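**Ink from printed wrappers marking a matte black desk: sealer or different top?**

*tiltenico_desk, posted March 4, 2024*

I have a matte black desktop, a Trostel, bought in January. Anything pale and soft leaves a haze on it, and handwritten notes leave ink specks if they sit under something heavy. I have tried a damp cloth and a drop of washing-up liquid. The haze goes, then returns as a grey smear once the surface dries. Is it worth sealing, or is the finish simply too open for daily use? I don't want a gloss result.

*oldbench*

The smear is most likely residue from the washing-up liquid. Matte finishes are rough at a small scale and hold on to it. Wipe with plain warm water, change the cloth, wipe again, then dry straight away with a clean microfibre. Do that 3 times before deciding anything about a sealer.

Test for transfer separately. Take the sort of things that normally sit on the desk, press each one on a clean patch under a book, and leave it overnight. Soft packets and scrap paper are the usual items on mine.
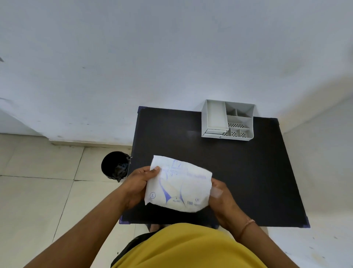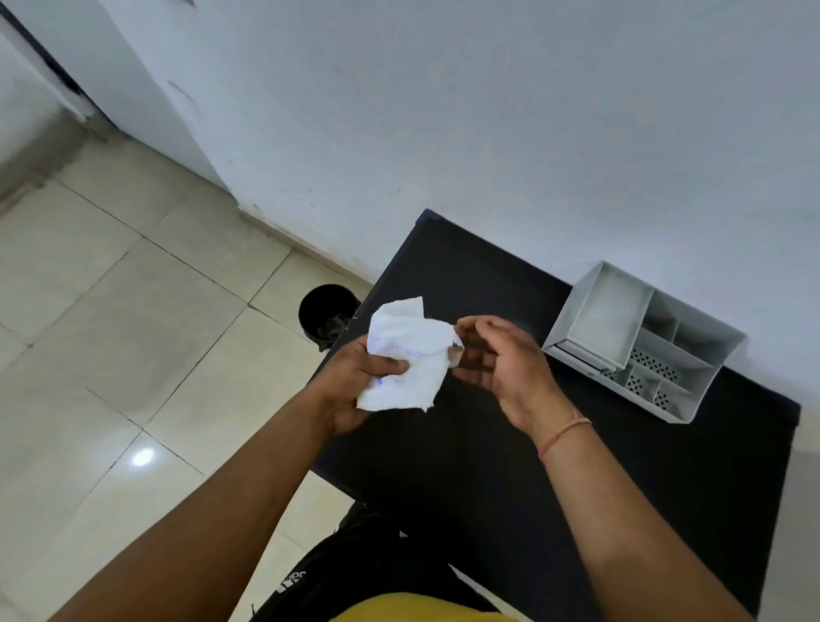
Handwriting ink and wrapper print behave differently. Most ballpoint ink lifts with isopropyl alcohol on a cotton bud, but try it on the underside of the top first — some lacquers go cloudy. Wrapper print rarely moves unless it has been warm. If a mark survives alcohol, it is in the finish and you will not get it out by rubbing. Rubbing will polish the spot and you will then have a shiny patch as well.

I would not seal a factory lacquer. Adhesion is poor and it peels at the front edge.

*grit1000*

Disagree on sealing. I put 2 thin coats of Ovix matt hardwax on a black Cuypers top, after a very light pass with a 1,000 grit pad. It went slightly darker and the haze stopped. It does need 3 days before you put anything on it. Whether it will take on a Trostel depends on what they coat them with, so ask them.

*mat_user*

just get a desk mat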